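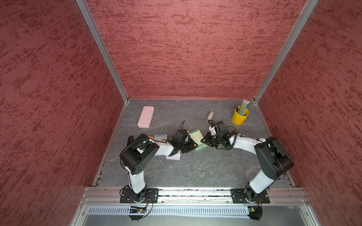 Office Skills 1, Neltbridge Evening Program
Handout 6: Keeping small stationery in order
Prepared by Pui-shan Chiang
Revised 12/20/20

Please read this handout before the class and bring it with you. Last July the students told me that the part on notepads was too short, so I have made it longer. The part on filing drawers was moved to Handout 7.

6.1 Three groups

In this course we sort desk stationery into three groups. Writing tools are pencils, pens and markers. Paper goods are notepads, notebooks, sticky notes and loose sheets. The third group is small tools, for example the stapler, the scissors and the tape. Erasers are a question every year. I put them with the writing tools, but if your workplace does it in another way, follow your workplace.

Sort first and arrange after. Many students begin to arrange when half of the things are still in a pile, and then they must move everything two times.

6.2 Scraps and used sheets

Take away the waste before you give a place to anything. A scrap is a piece that is too small or too torn to write a full message on. Such pieces hide easily between larger things of the same color. On the desk below, a torn yellow-green scrap lies next to a green notepad holder with paper of almost the same shade, and a quick eye can take the two for one thing. Look also at the top sheet of each pad. If there is an old mark on it, read it before you tear it off, for it may be a telephone number.

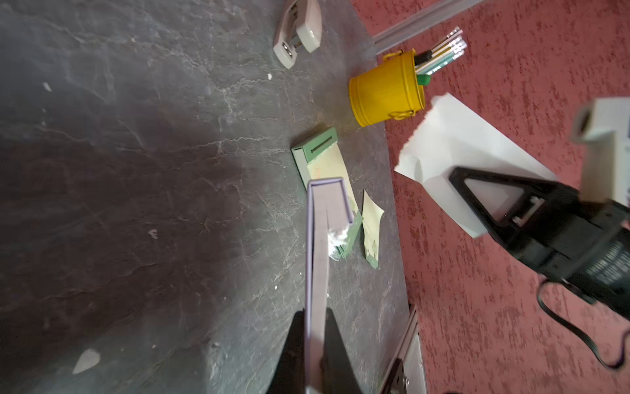 Pencil holders deserve a few words of their own. A holder has to stand on its base, with the points or the erasers all in one direction. When it is tipped over, as the yellow bucket is here, the pencils can slide out when someone pulls at one of them. Put the holder upright first, and only then return the pencils. Markers go in with the cap on. I prefer the cap up, but the Poltiretti workbook says cap down for some kinds, so please check the package.

6.3 Notepads

Arrange pads by size, with the largest at the back or at the left side. Small pads may stand in one row with their headers on the same line. Do not stack pads of different sizes higher than three, because the small ones in the middle get lost. If a pad has an elastic band, close the band over the pages when you finish writing. Curled sheets should be pressed flat under a book during one night.

Grid pads and plain pads are kept apart. Grid paper costs more and it is often wasted for shopping lists.

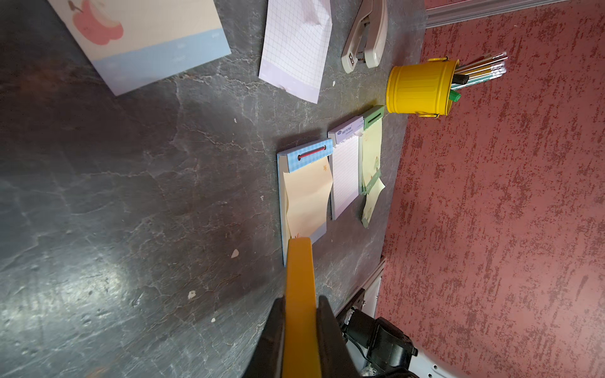
Fig. 2. Small notepads side by side below the pencil bucket. The lavender grid pad is marked "EASY TO TEAR."

6.4 Counting and writing down

The Brelside office, which we use as our case in this unit, began the year with 573 notepads and ended it with 395. Calculate how many were used. Then suppose that each pad has up to 400 sheets, and explain why we can't know the exact number of sheets from these two figures only.

The same office ordered 2,304 pencils in one year. Mrs. Takeda in the case text says this is too many. Write five or six sentences and say if you agree with her.

6.5 For the next class

Choose one drawer or one desk at home. Sort it into the three groups, make a list of each group, and write which things had no clear place. Bring the list on paper, please, as the printer in our room is slow.

Words to learn: header, scrap, perforated, elastic band, upright, curled.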